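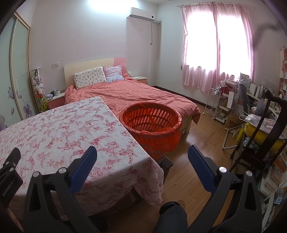 Projects > Statistics > Student Reports > Clustering the Gernarine Readings

Clustering the Gernarine Readings with K-Means

When our group picked this topic back in January we thought the hard part would be the algorithm, and we were (happily!) wrong. K-means is only a short loop: assign each point to its nearest center, move each center to the average of its points, and repeat until nothing changes. The cleaning took us far longer.

We use cookies to remember your settings. Accept | Learn more

The Gernarine set has 2127 rows of stream measurements from two sites, Kincaid and Morik. We dropped 335 rows with a missing value, which left 1792, and then scaled every column to mean 0 and variance 1. Before scaling, conductivity drowned out everything else, and our first clusters were really just slices of that one column.

We settled on k = 3 after looking at the elbow plot, though k = 2 was tempting and we argued over it for quite a while. The third cluster is small and comes almost entirely from Morik. We would love to try a Gaussian mixture on it next, with the Grurkov readings added in.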